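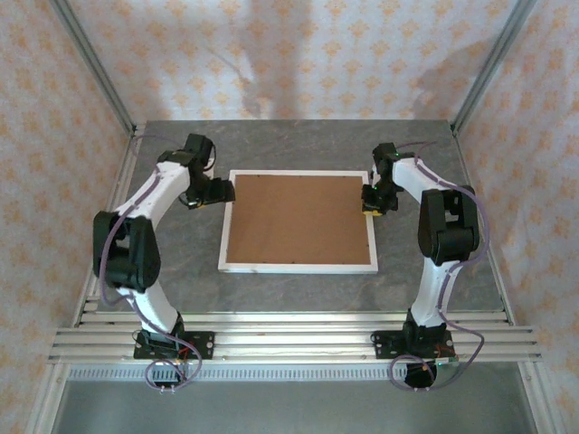

Tips for your stall or family day at the fair

I help each summer at the Tedport fair, and these small things save us much trouble at home the evening before.

Fill the water balloons only halfway and keep them in a bucket of cold water with the lid on. In May we filled 24 of them too full and half were broken before we left the kitchen.

Prize tickets stick together when the air is damp. Put a spoon of dry rice in the jar, and shake it before the draw.

For face paint, take a clean sponge for each colour. Wash them with mild soap and let them dry on a towel - not on the radiator, they become hard. 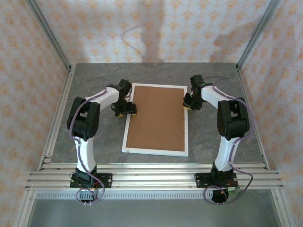 Lemonade should be made strong, because the ice melts quickly. My neighbour Dorottya Szilágyi freezes part of the lemonade in muffin tins and uses this in place of ice. One tray gives her 16 pieces.

Paper signs must be fixed at all four corners, otherwise the wind takes them. At Brulldale we lost our price list in this way and found it later behind the pony ring.

Coins go in a deep tin with a lid. Bring more small change than you think you need.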